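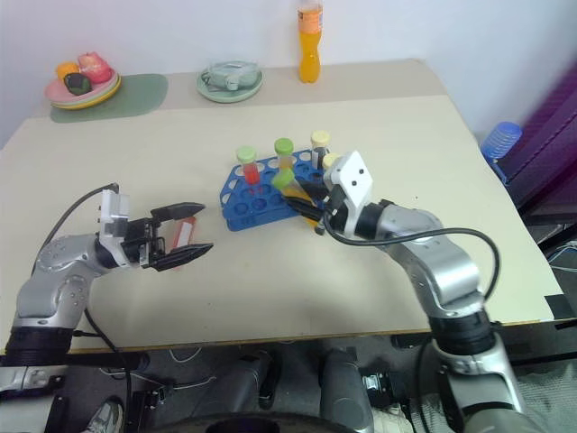

The Rack

Every trade has one object that its people will defend past the point of good manners. Chefs have a knife. Carpenters have a pencil, usually lost. People who work with small tubes of colored liquid have the rack, and I have now spent the better part of a November talking to them about it.

I began with a modest belief, which was that a test tube rack is a thing with holes in it. Covadonga Barroso let me finish the sentence. She teaches a bench skills course in a converted dairy outside Enon, and she has owned more racks than I have owned shoes.

"It's a filing cabinet," she said. "You just happen to be able to see through the files."

She favors the two-tier plastic kind in blue, with round holes in rows on top and another level underneath to stop everything from leaning over like commuters. Wire racks rust, in her view, and wooden ones drink whatever you spill on them. She has an acrylic one that a former student gave her as a present. It holds her pens.

Her course begins with an exercise that takes up most of a morning and involves no chemistry whatsoever. The students get a rack, a handful of capped tubes filled with tinted water, and a clear table. They are told to put the tubes away, and then Barroso goes off to make coffee. When she gets back she reads the racks, she says, the way other people read horoscopes, though with better results.

There are the spreaders, who give each tube as much room as the plastic allows, like strangers choosing seats at a matinee. There are the crowders, who pack everything into one corner and leave the rest of the holes staring at the ceiling. A few arrange by color, dark to light or light to dark, and get upset if you ask why. One man last year made a diagonal. He has since gone into real estate.

I did the exercise myself and turned out to be a back-row person. Barroso looked at it for a while and said that back rows were fine if you had long arms and no sleeves.

Color is where the arguments start. The caps come in greens and yellows and plenty of other shades, and a beginner assumes they mean something. Sometimes they do. In a working lab there will be a scheme, and it will be written down, and the written version will be two schemes ago. On a training bench the caps tend to be whatever was in the bag. Barroso once watched a student spend 40 minutes working out the logic of her greens, and didn't have the heart.

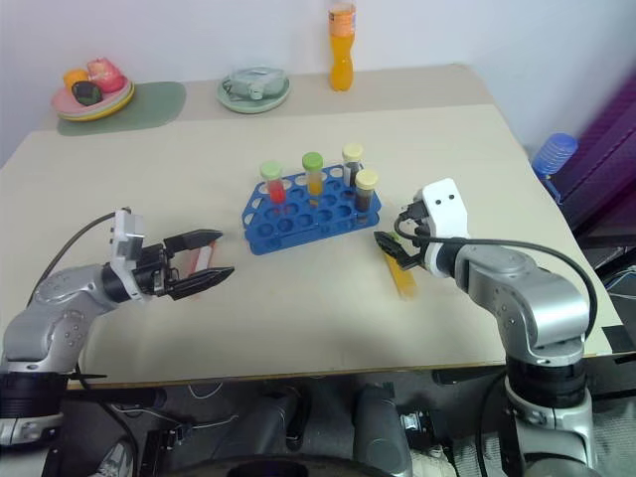
The liquids get the same treatment. Food coloring is cheap and it flatters everyone, so a set of practice tubes usually runs from fire-engine red through the oranges and yellows to something the color of old coffee. Giang Cao, who mixes the sets for a small supply outfit called Ustano, told me that customers ask for the red first and complain about the brown. He keeps making the brown. It's the one that teaches you to read a label, he said, and in the darkest version you can't see a thing through it, which he considers a fair introduction to the profession.

Cao ships from a back room stacked with cartons, and his racks have either 40 holes or 80. He would like it known that nobody fills the 80. People buy it for the same reason they buy the big suitcase. His own is at home, on the kitchen windowsill, where his daughter Hà has planted it with cress.

He also has opinions on tubes lying down. A tube belongs in one of two places, in a hand or in a hole, and the table is neither. Caps hold up very well until the moment you decide to rely on them. A tube on its side has plans, Cao said, and all of them involve the floor. Barroso is gentler about it. She lets her students lay a tube down while they make up their minds, provided they are looking at it. She has noticed that they look at it much harder than they ever look at the ones standing up.

The fancy end of the market exists, naturally. A catalog called Fastard reached me with up to 2,000 items in it, among them a rack with a weighted base, a rack that floats, and a rack that locks. I asked Barroso who would want to lock one. She said I had clearly never shared a bench.

She sent me home with a blue one, slightly scuffed, that had done several years on the course. It's on my desk now, at a bit of an angle. I've straightened it twice since lunch. So far it holds two pencils and a thermometer, all in the back row, and I keep my sleeves rolled up.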